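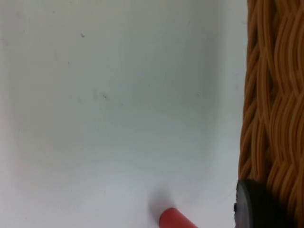

Section 6: Setting Up Your Hut for a Personal Retreat

Welcome to Skendevero! You've picked up your key and read the daily schedule, so now comes the fun part, making your hut ready for practice. Take your time with it. Plenty of retreatants tell us that setting up was when the retreat really began for them (we love hearing that!).

Before you start

You should have a key, a bedding roll, a meditation mat, two cushions, a mosquito net and a wind-up timer. If anything is missing, go back to the office at Bayram House before the evening chanting, as it stays closed until after breakfast the next day.

Setting up

1. Open both shutters and let the hut air out while you sweep. The broom hangs behind the door.

2. Hang the mosquito net from the ceiling hook and tuck the hem under the sleeping mat on all four sides. Please lift out any moths or spiders gently with the cup and card on the shelf. They were here first, and the precepts cover them too.

3. Lay the meditation mat with its short side against the wall. Set the firmer cushion on top and try it for a few minutes. Your knees should reach the mat. If they don't, add the second cushion and tilt it slightly forward. What a difference that makes!

4. Set the timer. Turn the dial past the half-hour mark first, then back to the length you want. Turned straight to a short time, it may not ring.

5. Find your walking path. It runs along the side of the hut and is marked by a flat stone at each end. Walk it once in daylight, in shoes, so you know where the roots are.

6. Switch off your phone, seal it in the envelope and leave it at the office. Family can reach you through the office in an emergency.

Note: Huts on the Gresier side of the stream have no outlets. Charge your flashlight in the washhouse.

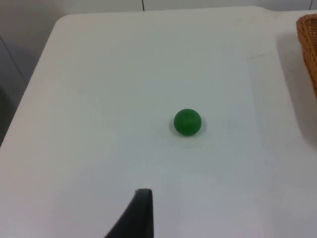
Caution: No candles or incense inside the huts, please, even in a jar. Both are welcome in the main hall, where there is sand in the burners and a stone floor.

Caution: The steps down to the stream get slick after rain. Use the rail and go slowly. It's good walking practice anyway!

Meals and interviews

The one main meal is offered late in the morning in the Plano Room. Listen for the wooden gong: one long roll means get ready, and a second means come. Bring your own bowl and spoon.

Interviews with the teacher are by sign-up sheet outside the hall. A slot is short, so it helps to describe one sitting and one walking period in plain words. If you're brand new to this, say so. Beginners' questions are a joy here.

Revised 20 January 2024. The schedule for the May retreat is posted separately at the office.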